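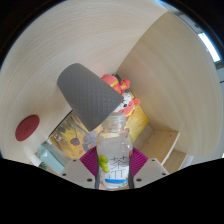 How often must the drinks and small items on the common room shelf be checked?
Every 14 days, and one more time before a long weekend.

Shelf and table check, Jestdale house, common room
Date: May 9, 2021

1. Bottles closed, caps tight – OK
Comment: I turned each cap by hand. A bottle that was already opened goes to the fridge or home with its owner. Please do not leave it between other things, where it is easily knocked over.

2. Labels readable – OK
Comment: Keep the label on the bottle also when the writing is not English. On the tea with the green grapes the name is 茶π, and people with allergies should ask before they drink it.

3. Soft toys clean, no loose eyes or buttons – OK
Comment: I pulled at the eyes and the trim of every toy. Toys should sit away from drinks, as a wet toy dries slowly inside.

4. Tall or pointed objects stable – TO DO
Comment: Nothing should lean over a bottle. Put such objects lying down at the back. I will look at this again next time.

5. Shelf load below 50 kg – OK
Comment: The limit is written on the Warnach sticker under the board. Screws are tight on both sides.

6. Free way to the door – TO DO
Comment: The Runar cabinet stands too far out when its door is open. Move it back to the wall, please.

7. Power strip dry and not covered – OK
Comment: It was under the table last time and now it hangs on the hook. Good. No liquids within 200 cm of it.

8. Spill cloths in the drawer – NOT OK
Comment: The drawer was empty. I wrote them on the Gil order, number 1188. Until they come, use paper towels from the kitchen.

Open points: 4, 6 and 8. Next check in 14 days, same list.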